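Bench notebook, gripper comparison, bag picking

February, entry 7

Picking up from the tabletop trials. Both fingertip sets did fine on open shelves, so the work moves to the paper bag this week. Question for this entry: does the Kumen finger pair with the lit pads hold up against the plain Gevton jaws when the target is low in a narrow opening, and does the wrist view stay usable once the fingers are inside.

Fingers opened wide for the first check of the wrist view. Crocheted ball and the shaggy green plush side by side, sponge above them.

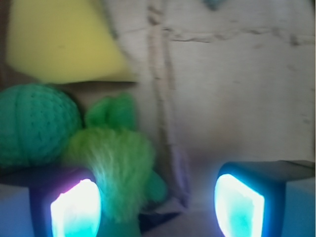 Donal Nic Giolla
Notebook, manipulation bench

Exposure is the first problem. The pads saturate to white in the middle and go cyan toward the edges, and the spill tints the lower edge of the plush blue. The sponge is far enough up that it keeps its own color. Ball and plush are both green, they overlap slightly in this view, and the segmentation merged them on every run with auto exposure. Locked the exposure and dropped the gain. Merging went away on most runs, came back when the fingers closed past half travel. Did not try lowering the pad brightness yet. The Wuyts controller exposes it as a register but the value does not survive a restart, so it needs to go in the startup script first.

Focus is acceptable on the yarn. The knitted loops are clear enough to track, which gives a usable feature set on the ball even with the lower half in shadow. The plush fibers give many features and few stable ones.

Arm settings for the bag runs, same for both finger sets:
approach from the left, wrist tilt fixed
descent speed at the slow preset
force limit 7 N at the fingertips
no regrasp, one attempt per cycle
overhead camera recording throughout

Bag rim folded out and taped. Without the tape the paper creeps inward and the mounting plate catches it on the way out. Two bags lost to that before the tape went on. 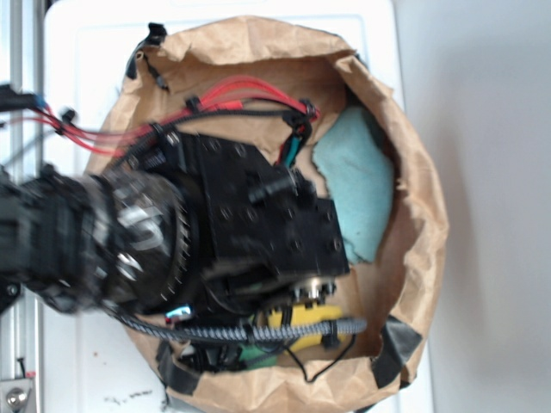

Arm in the bag, overhead camera. Red cable bundle across the top of the plate.

Cable routing needs attention before anything else gets measured. The red bundle loops down at the upper right of the opening, and at full descent it loads the wrist enough to show up as an offset on the force reading. Zeroing at the top of the stroke does not remove it, the offset changes with depth. Options are a longer loop with a second clip near the plate, or a correction table indexed by depth. Prefer the clip. The ribbed conduit along the bottom is stiff but at least it is repeatable.

The overhead camera is not much help for grasp verification. The plate and the conduit sit over the target at the moment it matters. Yellow item is partly under the conduit, green one shows only a sliver. Detection on the overhead stream dropped the green item for long stretches. Good for checking bag deformation and cable position, so it stays, but success should be scored from the wrist stream and finger position.

Counts so far, both finger sets pooled: 179 cycles logged, 61 thrown out for cable offset beyond the threshold. That is too many to compare anything. No per-finger numbers in this entry on purpose.

Repeated the overhead check to compare cable position with the earlier settings. 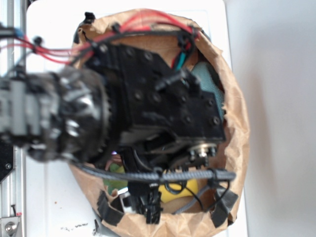
Donal Nic Giolla
Test engineer, end effectors

Sheath sags slightly in the middle where it crosses toward the right rim. Watch this on long runs – if it drops any further it will sit on the yellow item and the finger will be pushing against cable. Narrow jaw reaches down near the bottom center of the bag with thin wires hanging off it. Those wires should be sleeved. One snag on the paper logged already, no damage found on inspection.

Trendley shipped the replacement clips, wrong diameter. Reordered.

On the controller: the Wuyts loop is steady with the wrist stream on. With the overhead stream on the same machine there are late frames, more than 2,000 in the longest session. Moving the overhead recording to the second PC. Timestamps will need a shared clock, check whether the sync setup from the shelf trials still works.

To do
second clip on the red bundle, repeat the offset sweep
sleeve the jaw wires
pad brightness into the startup script, then three levels against locked exposure
swap the ball for something that is not green in half of the runs
rerun both finger sets from zero, discard the pooled data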